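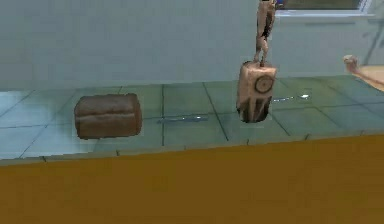 Sourdough on tile counters: where do you all knead?

Filed under: Bread & Baking > Technique
Print this thread | E-mail to a friend

stamberg_ida
We moved into a rental in June and every inch of counter is tile. I have been kneading on it for two months and I now own grout that could probably raise a loaf by itself. Landlord says no changes. What are people using? I do one big batch on weekends, 800 grams of flour, so a dainty little cheese board won't cut it.

rschmieder
Get a slab. Any stone yard will sell you an offcut if you show up late on a Friday and look sad. Mine weighs about as much as my brother-in-law and is better company. Put a damp towel under it and it stays put.

crumbledore
Stone is cold. Fine for pastry, miserable for a slow dough in February. Big wooden board, end of discussion.

rschmieder
It is never the end of discussion with you. I've baked on that slab for nine winters and the bread has not filed a complaint.

rekha_b
Why knead at all? Stretch and fold in the bowl, three rounds, half an hour apart. The counter only comes into it for shaping, and you can shape on a sheet pan turned upside down. My counters are lovely and I still do it this way, mainly out of laziness.

crumbledore
Folding is fine if you like a loaf with holes big enough to lose the butter in. For sandwich bread you want it worked properly.
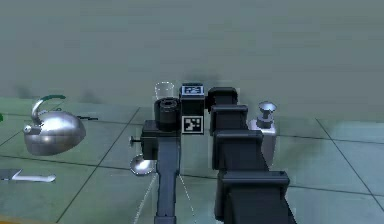

oven_mittens
How do you get dried dough out of the grout once it's in there?
Let it dry all the way, then go at it with a stiff dry brush and vacuum up the crumbs. Water first just makes paste -- I learned this over a whole long Sunday. Wipe with a damp cloth at the end.

stamberg_ida
Brushed it last night. I got out enough to feed a small goat. I'm leaning toward the wooden board, but I might try Rekha's folds this weekend before I spend anything.

aniela_m
Late vote for a silicone mat. It rolls up and goes in a drawer.

crumbledore
And slides all over the kitchen like a dog on ice.

aniela_m
Wipe the tile with a wet sponge before you put it down. Mine hasn't moved yet.

rschmieder
The slab also doesn't move. Just saying.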